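Kitchen Sponges in Shared Student Housing: How Long Do People Keep Them, and Does It Matter
Project report, Household Microbiology elective
Group 2, written up by Xuân Giáp

Why this topic

Shared kitchen, one sponge, six people. That was the start of it. Somebody in our group lives in Otavlow (the big hall behind the bus loop) and said the sponge on her floor had been there since move-in. We wanted to know if that's normal. Also wanted a project we could do with almost no budget.

Three questions:
How long do students keep a dish sponge?
What do they use it for besides dishes?
Do the usual cleaning tricks (microwave, boiling, dishwasher) change what grows on a plate?

The third one ended up smaller than planned. More on that below.

Background, short

A sponge is mostly holes. Food bits get in, water stays in, the kitchen is warm. Bacteria like all of that. Most of what lives in a sponge is harmless to a healthy person, but if you wipe up chicken juice and then wipe a plate, you can move something you don't want. That's cross-contamination and it's the part the food safety leaflets care about.

The common kind in our halls is the two-layer type. Foam on one side for soap, scouring pad on the other for stuck food. The layers behave differently. Foam holds more water, the pad is an open tangle of fibers and lets go of water quicker. We expected the foam side to grow more. We also wondered about the seam where the two are joined, because gunk collects there and you can't really rinse it out.

Drying seems to matter a lot. A sponge squeezed and stood on its edge has air on both faces. One lying flat in the sink doesn't.

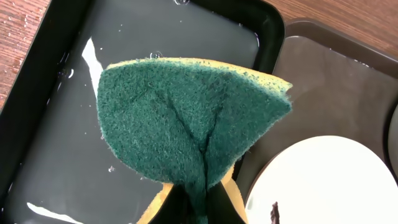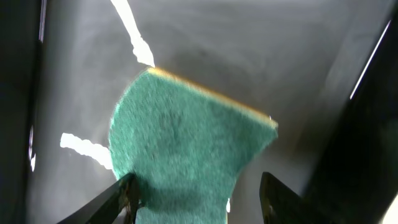
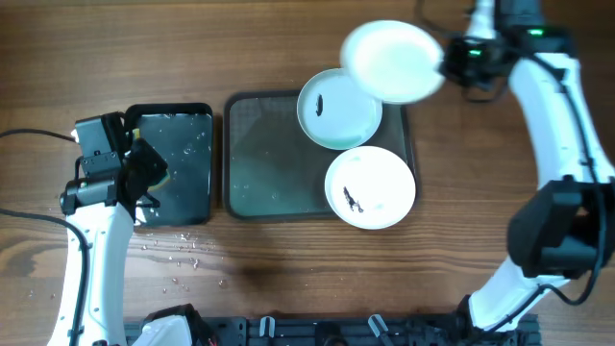

Method

Survey first. Paper form, put under doors in two halls, Otavlow and Ultthorpe, plus a link in the group chat for people living off campus. Twelve questions. We collected in November, which was a mistake because of midterms. Forms came back slow and some came back with coffee on them.

We got 500 forms out and 31 usable ones back from Ultthorpe. Otavlow was better but we did not keep the count properly before mixing the piles, so the two halls are reported together from here on. Sorry. Lesson learned, label the pile.

Plates second. Swabs from donated sponges, streaked on basic nutrient agar, kept in the Kostiuk building incubator overnight and read the next morning. Each donated sponge was cut in half, one half left alone, one half treated. Treatments were:
Microwave, sponge fully wet, one minute
Boiling water, five minutes in a pan
Dishwasher, normal cycle with heated dry
Cold rinse and squeeze only

Safety note: the microwave one MUST be wet, and no metal scourers. A dry sponge can catch fire. We did this with the lab tech watching.

We can't identify species from agar like this. All we can say is more growth or less growth, and we said it by eye on a scale of none / light / medium / heavy. Two people read every plate separately and then compared. When they disagreed we took the heavier reading.

Results: the survey

Most people replace a sponge when it "looks bad" or smells. Very few go by the calendar. Typical answers for how long were "a month?" and "idk until it falls apart". One person wrote "it came with the apartment."

Other uses, copied from the forms:
wiping counters
the stove top
cleaning the sink
inside of the microwave
sneakers (more than one person)
bathroom mirror, same sponge

The counter thing is the most common and probaly the most important one, because people use it after raw meat and then go back to dishes. People who cooked meat often were not any more likely to have a second sponge. That surprised us.

People who bought their own sponge changed it more often than people sharing. With sharing, everyone waits for someone else to buy the new pack. A few comments said pretty much this in angrier words.

Results: the plates

Untreated halves: heavy nearly every time.
Cold rinse: no clear difference, heavy or medium.
Boiling: light, a couple with nothing.
Microwave: light mostly, one came out medium. We think that one wasn't wet all the way through.
Dishwasher: light to medium, not consistant. Probably depends on the machine.

Foam versus pad. Foam side heavier in most pairs like we guessed. The seam we only managed to swab a few times and the swab kept snagging, so no result for that.

Problems

Small sample. No species. Donated sponges had all different ages and we had to trust what the owner said. One tray of plates dried out and had to be thrown away. Also the person who donates their sponge to science may not be an average sponge owner.

We planned a regrowth test (treat, use again for a few days, swab again) and ran out of plates. This is the one I would do first if there's a next time. Killing stuff on day one doesn't tell you much about day four.

Cost

Agar plates and swabs came from the department. Replacement sponges for donors were from the Troltness store, cheapest multipack. Printing we paid ourselves.

What we'd tell a housemate

Squeeze it out and stand it up after every use. Paper towel for raw meat, not the sponge. If it smells, bin it. Put sponges on the shared shopping list so it's on someone.

Word count without tables: 1,397 in the long version, this web version is cut down. Survey form and plate readings are in the appendix folder, ask me if the link is dead.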